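Grinside bottles its first sparkling, and Gidham gets the first pour

5/17/22

The wait is over for anyone who has been following the little vineyard on the hill at Grinside. Its first sparkling wine is out of the cellar, labelled and ready to drink, and it is a cracker!

The 2000 bottles come from a single harvest of Seyval Blanc, grown on the south-facing rows above the Umcombe road. They spent just over two years on the lees before being disgorged in the spring. Dry, bright and full of green apple, with a bit of toast creeping in once the glass warms up -- I went back for a second pour and would happily have had a third.

Winemaker Ona Navickas had planned to make only still wine from that block. The fruit came in with so much acidity that she changed her mind on the second day of picking, hired a press from Carrasco and set the whole lot aside for fizz. The rosé from the same year (sold out by Christmas, sadly) was made from the Pinot Noir lower down.

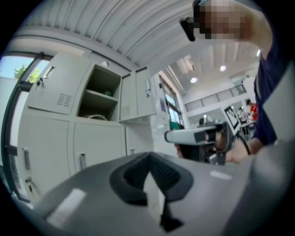
Demetrio Manzano thought the wine would be even better with another six months in the bottle, and said he was putting a case away to find out. He did admit that he had already opened one of the six, with a plate of fried whitebait, and that the match was hard to beat. His only grumble was the cork, which took two people to shift.

Roughly 110 people came to the launch tasting in Gidham on Saturday, a lovely turnout for a wet evening. The still white and a barrel sample of the new Pinot were poured too. The Pinot is young and rather grippy but the cherry fruit is gorgeous, and it should be bottled before the next harvest.

Half of the release, 1000 bottles, is being kept for sale at the cellar door, with the rest going to shops and restaurants nearby. There is a limit of 3 bottles per person for the rest of May. Tastings at Grinside run on Friday and Saturday afternoons, and you can walk up through the vines beforehand if the gate is open -- wear boots, as the bottom track is still very muddy.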